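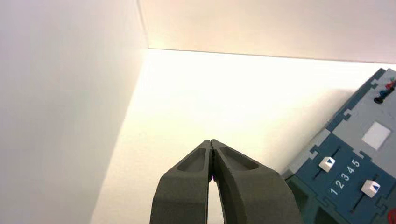 **Nadstead,2022年12月**

去 Zustalura 的开放日,我是抢到的票,得意了好几天。说是放出 200 个名额,我那天早上一边刷牙一边刷页面,刷出来的时候牙膏泡沫直接滴在手机上了。票不要钱,但要填一张特别长的表,问你从哪儿来、做什么工作、有没有心脏起搏器(有磁性零件的那层不让进),还问你最想看什么。我在最后一栏写的是“想看机器人做很小的事”。

这是真心话!跳舞翻跟头那种我在网上看够了,手机里存了一堆。我想看的是它怎么按一个按钮,怎么推一个滑块,我们人闭着眼睛都能干的那种活。结果还真让我看着了,而且看了一下午,看到腿都站麻了。

先说怎么去的,给以后想去的人参考。从市中心坐公交到 Lie,那是终点站,下车以后顺着河往下游走,会先经过一个卖瓷砖的仓库,再经过一个洗车的地方,然后就能看见一栋砖楼。楼外面没有大招牌,只在门上贴了张打印纸,我走过头又折回来。那条路冬天风特别大,我的围巾一路都糊在脸上,进门的时候头发已经没法看了。楼下可以存包,强烈建议存,因为后面全程站着,屋里暖气又开得很足,我后来抱着羽绒服看完的,像抱着一床被子。

整个参观分 6 站,每一站有人讲,讲完铃一响就往下一站走。前面几站我就不细写了:有一站讲电机,有一站可以自己捏各种手指头样品(软的硬的都有,有一个捏起来像橡皮糖),还有一站放的是公司早年的东西,玻璃柜子里一排,我前面一位大叔看得非常投入,把路堵死了。我真正想写的是名字叫 Muda 的那一站。

Muda 是他们给那套双臂起的名字,讲解的姑娘说原因是“项目文件夹就叫这个,后来懒得改”。我喜欢这种取名方式。两条手臂装在一个白色的大箱子里,四壁和底都是白的,灯打得很亮,刚凑过去的时候我眯了一下眼。箱子里放着一台带提手的任务盒,深色的外壳,上面按钮、滑块、拨动开关、旋钮、插头线全都有,乍一看像谁把老式收音机和游戏厅的台子拼到了一起。

旁边墙上挂了好几块屏幕,同时放几个视角,一块是从高处往下看的,另外的是手腕上那个小摄像头的画面。我一开始只顾着看箱子里的真东西,后来发现大家都盯着手腕那块屏幕,我也跟着盯,果然更过瘾!你想啊,视角就贴着两根手指头,手指往哪儿伸你就跟着往哪儿凑,有点像小时候趴在地上看蚂蚁。两根深灰色的手指又宽又厚,越往前越尖,上面各有一个长长的凹槽。讲解说手指是自己设计自己打印的,断了就再打一副,抽屉里备着一大把。

我问凹槽是干什么用的,她说两个理由,一个是省料,另一个是“好看”,说完自己也笑了。

第一个演示的任务是推滑块。任务盒上有两条滑轨,上面各有一个白色的小滑块,滑块上印着蓝色的小三角,两条轨之间印着 1 到 5 的刻度。工作人员在键盘上敲一个数,手臂就去把滑块推到那个数。听起来简单得要命对吧?可是你看它做的时候就会发现,它得先把两根指尖并拢,从上面慢慢落下来,落到滑块旁边,然后再横着走。落低了会蹭到面板,落高了就从滑块头顶上滑过去,什么也没推着。我看的那一轮,它前一次就是从头顶上滑过去的,全场“哎——”了一声,跟看点球似的。后一次推着了,停的位置比刻度偏了一点点,讲解说这个算过,容差之内。

站我旁边的小朋友非常不服气,说这个他也会。他妈妈小声说那你回家把你的铅笔盒推到书包里去。 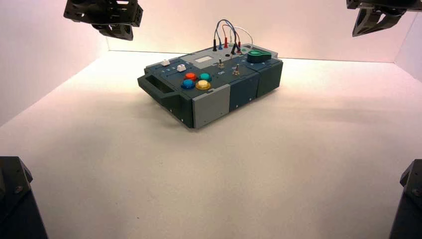
## 两只手一起干活

推滑块一只手就够,所以上面那一段另一条手臂一直举着不动,我还以为它是备用的。第二个演示才轮到两条一起上。

从高处那块屏幕看下去,特别有压迫感,两只黑色的夹爪从上面左右两边伸下来,任务盒就趴在中间,那么小一个。我拍了张照片发给家里人,回我的是“它们要吃它吗”。

讲解把盒子上面的东西挨个讲了一遍,我记了个大概。最显眼的是四个圆的大按钮,就是游戏厅那种,红的、青绿的、蓝的、黄的挤在一块儿。我个人最喜欢这组按钮,看着就想上去拍一巴掌。她说按钮对机器人来说反而友好,个头大,颜色分明,按偏一点也能按下去。难的是插头线。后面那一把线,蓝的红的白的黑的都有,弯弯地拱起来又绕回面板上,插头是香蕉插头,一根根立着。线这个东西每次的形状都不一样,你碰它一下它就换个姿势,摄像头前一秒看见的弧度,后一秒就不作数了。

说到这里她顺口讲了个数,说他们为这一个盒子攒了 3,000 段示范,全是人操作着手臂一段一段做出来的。我当时没反应过来,走了两步又折回去问:是人做的?她说是呀,人拿着一套控制手柄,带着手臂做,推滑块、按按钮、拔线、插线、拧旋钮,做一段存一段,再拿去给模型学。我脑子里立刻出现一个人坐在这个白箱子前面,从早到晚插拔同一根线的样子。她大概看出来我在想什么,说他们是轮班的,一个人一次不超过一小时,时间长了手会飘,录出来的示范也跟着飘,机器人学得可认真了,连你犹豫都学。

连犹豫都学!这句话我回家路上还在想。后来看演示的时候我就特别留意,果然,手臂在快要碰到插头的时候会停一下,微微抖一抖,再往下走。以前我会觉得那是机器在计算,现在我怀疑是某位轮班的同事在某个下午手累了,喘了口气。(这是我瞎猜的,没有求证,Zustalura 的朋友们看到了别生气。)

双手的任务是这样的:一条手臂扶着盒子,另一条去拔一根线,挪到别的插孔里。为什么要扶呢,盒子没有固定在底板上,就那么放着,你一拔它就跟着走。我们人拔插头的时候,另一只手会自动按住插座,你根本不会去想这件事。机器人这边呢,得有人把“按住”也示范进去,按哪儿、多大劲、什么时候松。

我看了三轮。一轮成了,很利索,掌声稀稀拉拉的,大概大家手里都抱着衣服。一轮扶的那只手来晚了,盒子整个转了个角度,手臂愣在半空,工作人员伸手按了暂停。还有一轮插头夹起来了,往孔里放的时候歪着进去,卡住,退出来,再进,再卡。它试了好多遍,每次都差那么一丁点。我在心里给它使劲,肩膀都绷起来了。最后它松开了,手臂退回去,讲解说它认为自己失败了,所以停下等人。

我觉得“认为自己失败了”这个功能,我们公司有些人也应该装一个。

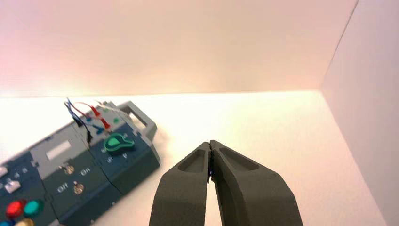

## 提问环节,以及我问的傻问题

每一站留 5 分钟提问,Muda 这一站严重超时,铃响了两回都没人走。挑我记得住的写一写。

有位大哥问为什么箱子要弄成全白的,是不是为了显得高级。回答是为了让灯光均匀,背景少点干扰,先在这样的条件下做稳了,再往乱的地方搬。他们已经在试普通办公桌了,上面有杯子有纸有键盘,成绩目前“不太想公布”。我喜欢她说这话时候的表情。

有个学生模样的问手腕摄像头是不是看得太近,手指老挡着。讲解说挡就对了,手指在画面里的位置几乎不变,模型能拿它当参照。高处那个摄像头管大方向,手腕这个管最后那一小截路。我听完再去看屏幕,才明白为什么同一个盒子在手腕视角里横七竖八的,一会儿提手在上头,一会儿“On”和“Off”的字都是倒着的。人看着头晕,手臂倒是无所谓,它又不念字。

还有人问那个绿色的大旋钮怎么拧。旋钮带个尖尖的突出来的头,像水滴,我本来以为最简单,捏住转就好了嘛。不是的,夹爪转到一定角度手腕就到头了,得松开,退回来,换个角度再捏。我回家拿家里的煤气灶旋钮试了一下(没开火!),发现自己也是要倒一次手的,活了这么多年没注意过。

我的问题是:它会不会烦。

问完我脸就红了。讲解倒是认真想了想,说它不会,但看它的人会,所以他们给控制室的椅子换过一次,又买了一台好一点的咖啡机。后面一位大爷接话,说那你们这个机器人主要改善的是咖啡。全场笑成一片,铃又响了,这回真的被赶走了。

### 一些零碎

可以上手试的在最后一站。给你一副手柄,带着一条小一号的手臂去按按钮,按对颜色就亮灯。我排了很久,轮到我的时候信心满满,毕竟看了一下午别人(别的机器)怎么干。结果呢,我按红的按到了旁边的黄的上,再来,按到了面板上,咚的一声,旁边的工作人员轻轻说“没关系,它很结实”。手柄和真的手完全不是一回事,你手往前送一点点,那边就冲出去好大一截,而且没有触感,你不知道自己碰着了没有,全靠眼睛。我玩完手心全是汗。从那之后我对录示范的那些人肃然起敬,一个小时?我三分钟就不行了。

纪念品是一根打印坏了的手指,装在小纸袋里,任选颜色,我挑了深灰的,就想要和 Muda 一样的。现在放在书桌上压便签。尖头那里有一道打印没粘牢的裂缝,摸起来拉手。

吃的方面,楼里有热茶和一种很硬的姜饼,姜饼做成齿轮形状,我掰了一块差点崩到牙。附近没什么吃饭的地方,洗车那边有个小摊卖土豆饼,我回程吃了一个,烫,咸,站在风里吃特别香。末班车从 Lie 发车挺早的,要去的话先看时刻表,我是小跑着赶上的,土豆饼的油还滴到了围巾上。

照片我拍得不多,屋里太亮,手机一直在纠结曝光,白的地方拍出来有时发粉有时发黄。最后一张放在下面,我挺喜欢那个角度的。

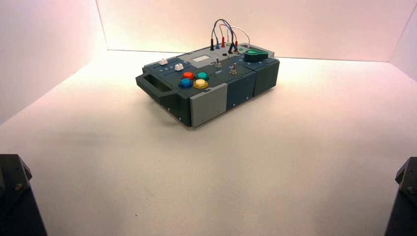
*本页最后修改:次年5月*

补一点后来的事。这篇发出去以后收到不少留言,问得最多的是带孩子去合不合适。我的看法是,能站得住的孩子可以,太小的会一直想把手伸进箱子里(我都想)。箱子前面拉了一根绳子,高度刚好到大人腰上,小朋友一弯腰就过去了,那天工作人员捞人捞得很忙。如果孩子喜欢看按钮和开关,这一站能看很久,那四个彩色按钮的吸引力比什么都大。电机那一站可以跳过,讲得比较深,我旁边的家长们都在看手机。

还有人问任务盒能不能自己做一个。我特意发邮件去问过,对方回得挺快,说里面主要就是些常见零件,按钮、拨动开关、香蕉插头都能单买,外壳是一节一节拼的,用螺丝上紧。他们建议自己做的话先从按钮和滑块开始,线放到最后,“线会让你怀疑人生”,原话。我买了两个按钮和一个开关,接了个小灯,装在饼干盒里,按下去会亮,我每天回家都按两下。提手还没装,饼干盒的铁皮太薄,一打孔就卷边,有经验的朋友教教我。

另外更正一处,我最早写的是手臂推滑块“非常准”,有位读者说我前面明明写了它有一次从滑块头上滑过去,自相矛盾。说得对,已经删掉了。

下一次开放日的报名页面我还在盯着,目前只写了“筹备中”。听说这次会把办公桌那套也摆出来,杯子键盘什么的都在上面。要是放票了我会在首页说一声,抢不抢得到就看大家刷牙的时候专不专心了。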